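# Dradach : l'atelier de réemploi de la rue du Moulin rouvre avec un rayon vaisselle

7 novembre 2021

L'atelier de réemploi Rivura a rouvert ses portes à Dradach après 6 semaines de travaux. Le local, installé dans l'ancienne imprimerie de la rue du Moulin, accueille désormais un rayon consacré à la vaisselle et aux petites fournitures : assiettes dépareillées, coupelles, pots à crayons, rouleaux de ruban adhésif, ciseaux et boîtes de rangement.

Les travaux ont porté sur le sol et sur l'éclairage. L'ancien carrelage, fendu à plusieurs endroits, a disparu sous une moquette foncée qui amortit le bruit et limite la casse quand un objet tombe. L'association a aussi fait remplacer les deux fenêtres donnant sur la cour. La facture s'élève à 582 euros pour la moquette, posée par les membres eux-mêmes, le reste ayant été pris en charge par la commune.

Le tri se fait toujours sur table, avant la mise en rayon. Les assiettes sont posées à plat pour vérifier qu'elles ne sont ni voilées ni ébréchées, puis retournées afin d'examiner le dessous. Celles qui présentent un éclat sur le bord sont mises de côté et proposées comme soucoupes pour les plantes. Les fournitures de bureau sont regroupées à part. Les ciseaux sont essayés sur une chute de papier, les rubans adhésifs sont gardés s'il en reste une longueur utilisable, et les petits objets sans catégorie finissent dans des bacs en plastique, vendus au bac complet.

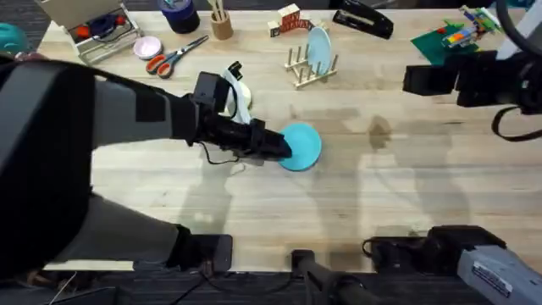 Une habituée de l'ancien local regrette que les assiettes soient maintenant vendues à l'unité. Elle venait surtout pour les piles à prix fixe, dit-elle, et aurait aimé qu'on en garde quelques-unes pour les gens qui s'installent et n'ont « rien du tout dans les placards ». Elle trouve en revanche que les coupelles et les pots sont plus faciles à choisir depuis qu'ils ne sont plus mélangés aux casseroles.

L'association a répondu que les lots reviendraient en décembre, au moment où les dons de vaisselle sont les plus nombreux. Ils seront composés de 6 assiettes plates, sans garantie d'assortiment. D'ici là, les personnes qui emménagent peuvent demander un lot à l'accueil, selon ce qui est disponible en réserve.

Depuis la réouverture, les dépôts ont repris à un rythme soutenu. Près de 80 cartons attendent encore d'être ouverts dans l'arrière-salle. Une partie vient du dépôt de Ridgeway, fermé depuis l'été, dont le stock a été transféré à Dradach. On y trouve beaucoup de plastique alimentaire, que l'atelier accepte à condition que les couvercles soient fournis, ainsi que des ustensiles en bois. Ces derniers sont lavés, poncés si besoin, puis huilés avant d'être remis en vente.

Les verres à pied, les couteaux de cuisine et les appareils électriques ne sont plus acceptés à Dradach. Ils doivent être apportés à la ressourcerie de Drekden, qui dispose d'un local fermé et d'un banc d'essai. Les livres restent refusés dans les deux lieux. Pour la vaisselle, il est demandé d'emballer chaque pièce séparément, dans du papier journal de préférence, et d'indiquer sur le carton s'il contient des objets fragiles. Les cartons laissés devant la porte en dehors des heures d'ouverture ne seront pas repris : deux d'entre eux ont été retrouvés détrempés pendant les travaux et leur contenu a dû partir à la déchetterie.

Les prix n'ont pas changé, à l'exception des ciseaux, qui passent à 1 euro. Les bacs de petites fournitures restent à 7 euros, bac compris. Le règlement se fait en espèces ou par chèque, l'association n'étant pas encore équipée d'un terminal de paiement.

L'atelier est ouvert le mercredi de 14 h à 18 h. Les dépôts sont reçus aux mêmes heures, par l'entrée de la cour, et s'arrêtent une demi-heure avant la fermeture.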